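Open day at the Riltmont trade school

The Riltmont technical campus opened its workshops to the public on Tuesday, June 14, 2022, and I drove over with Tamsin Sheehan, whose son is thinking of applying for the carpentry course.

Parking was in the field behind the gym. We signed in at the front desk, got a paper map, and started with the wood shop. Second-year students were cutting dovetails by hand at the long benches, and one of them let Tamsin try the marking gauge. The course runs two years, and 43 students are enrolled in it now. Tools are bought by the student through the school store. The basic set costs $847, and you can pay in installments starting in April.

The bakery program had the longest line. They were selling raisin rolls called Sultana for a dollar each and had run out by noon. We got the last two. The instructor talked for nearly 10 minutes about flour, mostly to a man who wanted to know why his bread came out flat at home.

After lunch we went through the upholstery room, where a sofa frame from the Stunaretti theater was being stripped down to the webbing. Bikes are in the next building, run jointly with the Bikareo repair shop in town. Visitors could bring one in for a free brake check.

The upper floor has the classrooms and the smaller labs. It was quieter up there and a good deal warmer. The stairs are steep, but there is an elevator by the east door. 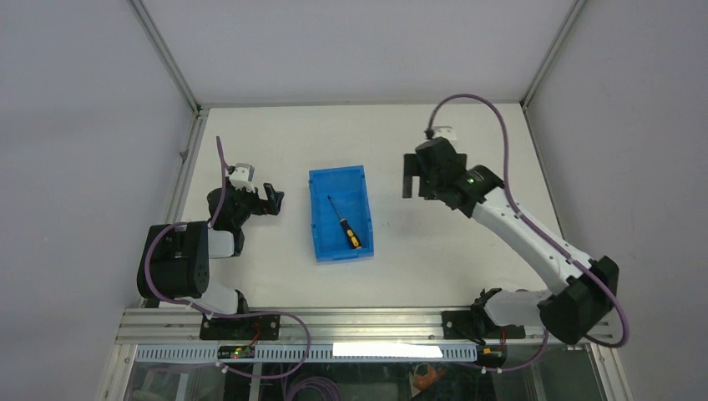 Work table with a screwdriver in the blue bin.

We finished at the admissions table. Applications for the fall are still open for carpentry and upholstery. Bakery has a waiting list. Tamsin took the forms home, along with a flyer on bus passes.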